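Escurreplatos de plástico Vukik: opinión después de un verano de uso

Llevaba tiempo queriendo jubilar el escurreplatos de alambre que teníamos junto al fregadero. El recubrimiento blanco se había ido pelando por las esquinas, debajo asomaba el óxido y cada dos por tres aparecía una marca marrón en la base de algún plato. En agosto compré el Vukik de plástico gris claro y desde entonces lo usamos a diario. En casa somos dos, cocinamos casi siempre y no tenemos lavavajillas, así que el trasto trabaja.

Lo pedí por internet en Plonemine. Llegó en una caja de cartón sencilla, sin bolsas de plástico por dentro, con una hoja de instrucciones que se resume en lavarlo antes del primer uso y no meterlo en el horno. No hay nada que montar. Olía un poco a plástico nuevo los primeros días y luego se le fue.

Diseño y tamaño

El Vukik es un modelo de púas: filas de varillas verticales repartidas en cuadrícula por toda la rejilla, con un borde elevado en el perímetro. No tiene compartimentos fijos para vasos ni zona separada para fuentes. Cada uno coloca las cosas como le parece, y eso tiene su parte buena y su parte mala. La buena es que el mismo espacio sirve para platos llanos un día y para tapas de táper al siguiente. La mala es que las copas no tienen un sitio claro y acaban boca abajo encima de un paño.

Antes de comprarlo medí el hueco de la encimera y aun así me pareció más grande en persona que en la foto de la tienda. Quien tenga una cocina estrecha debería medir también el espacio que necesita para maniobrar, porque el borde sobresale algo más de lo que sugiere la rejilla. En la nuestra, con encimera de madera, la zona de fregado se queda justa.

El color es discreto. Yo habría preferido el blanco, que estaba agotado, pero el gris ha resultado más sufrido con las manchas de cal, que en nuestra zona son constantes.

Con platos

Es para lo que está pensado y es lo que mejor hace. Los platos llanos entran rectos, se apoyan en dos filas de púas y no se vencen hacia delante. Los de postre también se sujetan bien. Entre plato y plato queda aire suficiente, y si friego después de cenar, por la mañana están secos y los guardo directamente.

Los platos de borde grueso, de loza rústica, son otra historia. Tenemos unos comprados en un mercadillo que entran forzados y quedan inclinados. Se secan igual, pero ocupan el sitio de dos y al sacarlos hay que tirar con cuidado. Con vajilla corriente no he tenido ese problema.

Con cuencos y táperes

Los cuencos son el punto débil de casi cualquier escurreplatos de púas y este no es una excepción. Si los pongo de canto, los pequeños se giran y acaban recogiendo agua en el fondo. Boca abajo sobre las puntas se sostienen, aunque entonces se pierde media rejilla.
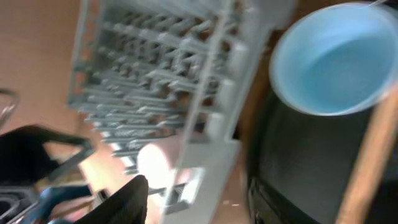 Al final he cogido la costumbre de dejar los cuencos para el final. Primero friego los platos y los coloco en un extremo, después van las tapas y en el hueco que sobra pongo los cuencos boca abajo, ligeramente ladeados para que escurran. Los que no caben los seco a mano. Es un paso de más, pero prefiero eso a montar una torre y que se venga abajo con la primera taza.

Los táperes grandes van bien de canto si las paredes son rectas. Los redondos ruedan. Las tapas de plástico fino son las que más agradecen este sistema, porque antes se me caían entre los alambres y ahora se quedan de pie.

Peso y estabilidad

Con platos repartidos por toda la superficie no se mueve. Si se carga un solo lado y se apoya una olla en el borde, se nota que el plástico cede un poco. No se ha roto nada ni ha perdido la forma, pero yo no pondría encima una cacerola de hierro. Para las sartenes sigo usando un paño extendido al lado.

En cuanto al ruido, gana por mucho al metálico. Dejar un plato ya no suena a campanada, y quien friegue de noche con alguien durmiendo en la habitación de al lado lo va a valorar.

Limpieza

Las púas son cómodas para secar y pesadas de limpiar. En la base de cada una se va acumulando cal y un poco de suciedad que la esponja no alcanza. Lo que mejor me funciona es un cepillo de cerdas duras y agua caliente con un chorro de vinagre, una vez cada 7 días. Lo dejo actuar mientras recojo el resto de la cocina, froto entre fila y fila y aclaro. Si me salto una semana, la siguiente cuesta bastante más.

No lo he metido en un lavavajillas porque no tengo, así que sobre eso no puedo opinar.

Comparado con otros

Antes de decidirme miré el Rallis, que es de acero y tiene cubertero incorporado. Pesa bastante más, cuesta casi el doble y aguanta ollas sin inmutarse. Un familiar lo tiene desde hace tiempo y está contento. Si el presupuesto no es problema y se cocina para muchos, seguramente sea mejor compra.

También probé unos días el Jasow plegable, que me prestaron. Se guarda en un cajón y para un piso pequeño tiene sentido, pero las bisagras recogen mugre y los platos grandes no se tenían en pie. Lo devolví sin pena.

Lo que me gusta

Sujeta bien los platos llanos y las tapas.
No se oxida ni deja marcas en la vajilla.
Apenas hace ruido.
Pesa poco y se aparta con una mano para limpiar la encimera.

Lo que no me gusta

Los cuencos se colocan mal.
La cal se agarra a la base de las púas.
No incluye cubertero, y hay que buscarle sitio a uno aparte.

Nota: le doy un 7. Volvería a comprarlo para una casa de dos personas con vajilla normal. Con muchos cuencos o platos gruesos miraría antes uno con las varillas más separadas. El cubertero que le he puesto al lado es un bote de cristal de conservas, y por ahora cumple.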